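Simulated kitchens deserve a fairer hearing, and a harder one
Opinion, by Charmaine Sibiya

My group spent most of last winter on a method we call Nosel, and I have been asked often enough what I think the result means that I would sooner write it down once. Nosel is a way of training a grasping policy in simulation. The policy sees a rendered kitchen, the robot reaches for an object, and we score whether the object ends up where the task says it should. We trained on 3,042 episodes and tested on 473 that the policy had never seen.

The usual complaint is that none of this matters until it runs on hardware. I used to say the same thing at reviews. I now think the complaint is aimed at the wrong part of the work. The rendering is cheap and it is good enough for the questions we were asking. Our trouble was in how we scored.

Take the bottle task in Mikanby, our kitchen set. The object is dark green with a black cap, and the counter is pale marble with brown veins, so there is no great difficulty in seeing it.

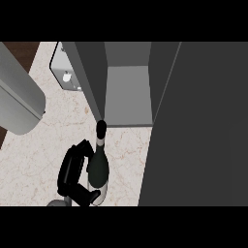
Mikanby kitchen, bottle task: gripper closed on the lower body of the upright bottle.

Under the scoring we started with, a moment like that counts in full. The fingers are closed and the bottle is upright, so the checker writes a one and moves on. It records nothing about how close the fingers are to the label, or whether the same hold would survive a small shift in the arm. I don't call that dishonest -- every group I know of scores this way, and it makes tables easy to compare. But a policy trained against that checker learns what the checker rewards.

Kruger, the older baseline we compare against, does well on it. Nosel does slightly better. If I had stopped there I would have had a paper and a tidy bar chart.

We went back and read the episodes instead. There were 18 that two of us labelled differently, and nearly all of the arguments were over the state of the object when the hand was not touching it. A bottle on its side with an open hand nearby can be the start of an attempt, or the middle of one, or the end of a bad one. The binary score gives all of those the same zero. For anybody trying to improve the method they are separate cases, and the state at a single step won't sort them out. You need the whole trajectory.

So my view is that simulation papers should publish full trajectories for every test episode, including the dull ones. Storage is no excuse. Our complete set is 1,440 gigabytes with every camera view kept, and it sits on ordinary drives in a cupboard. Without the extra views it is a good deal smaller.

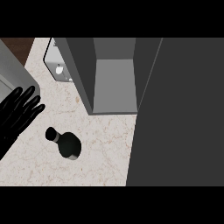 What I would ask reviewers to do

Ask for the object's pose at every step. It is already in the simulator and costs nothing to write out.

Ask how ties and disagreements were settled. We used a second labeller and then a third. Skalomo, the labelling tool we built for this, keeps all three opinions on file, and I would be happier if more tools did that.

Stop asking for a token hardware experiment at the end of a simulation paper. A handful of runs on one arm tells the reader very little, and it eats a month of a student's time. If the claim is about hardware, then test on hardware properly. If the claim is about training in simulation, judge it there, and judge it harder than we do now.

I know colleagues who disagree with that last point, and their argument has some weight. Contact in a simulator is modelled, and a smooth bottle on smooth marble is a kind case for any model. I would not claim a Nosel policy could clear a real bench. The paper makes no such claim, and I have asked for the line in our press summary that hinted at it to be removed.

The trajectories and the labels, including the 18 we argued over, go up with the next revision of the paper.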